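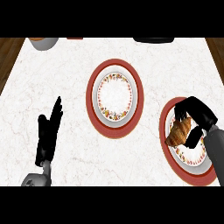 Step 1: Write down the task before you ask for prices

Put the job in one sentence, with the object, the start point and the end point. Ours was "move a croissant from one plate to another". Suppliers quote on reach and payload, so measure the table and weigh the heaviest item you expect to lift.

Step 2: Decide between one arm and two

A table with an arm at each side costs close to double. You pay for 2 arms, 2 grippers, 2 controllers and a stronger mount. If one arm can reach both plates, price that first and ask what a second would add later. Pindgate and Bistell will both quote this way if you ask for it as a separate line.

Step 3: Run the task in simulation

Model the table, the plates and the arms you have in mind. We ran the croissant task 232 times before ordering anything. Keep a note of each failed grasp and what the fingers touched. Two-finger grippers suit most tableware, but check the finger length against the rim of your plates.

Step 4: List the small items

These are often left off the first budget:

Spare fingers, one set per gripper
Mounting plate and bolts
Cables, cut to length
Emergency stop
Plates and food for testing

Allow £1,000 for the lot. Stundale sells fingers singly, and Aitken only in sets.

Step 5: Check delivery against your start date

Our quote gave 34 working days for the arms, with the grippers sent separately. Order the mount in the same week as the arms. If your budget closes in March, get the invoice date in writing.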